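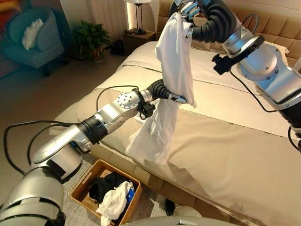
## The White One

My grandmother folded everything on the bed, never on a table, and when I moved into the flat above Marinho's bakery I found I had kept the habit without meaning to. I'd set the basket on the floor by the side of the bed, smooth the throw, and begin.

The white one I always came to last. She had worn it the summer she ran the guesthouse at Clusis, seven rooms and 600 steps down to the water, and she used to say it had crumpled on the first morning and stayed that way out of spite.

"Hold it up by the corner," she'd tell me, "and let it hang a minute. It needs to remember what shape it is." So I would stand there on my toes, six years old, with my arm going numb, while she took hold of the bottom and told me about the guests - the man who ate only pears, the sisters who quarreled over the window.

By October the evenings came early and the bakery ovens warmed my floor. I held the corner up high, let the rest fall where it liked on the bed, and waited for her to get to the part about the pears.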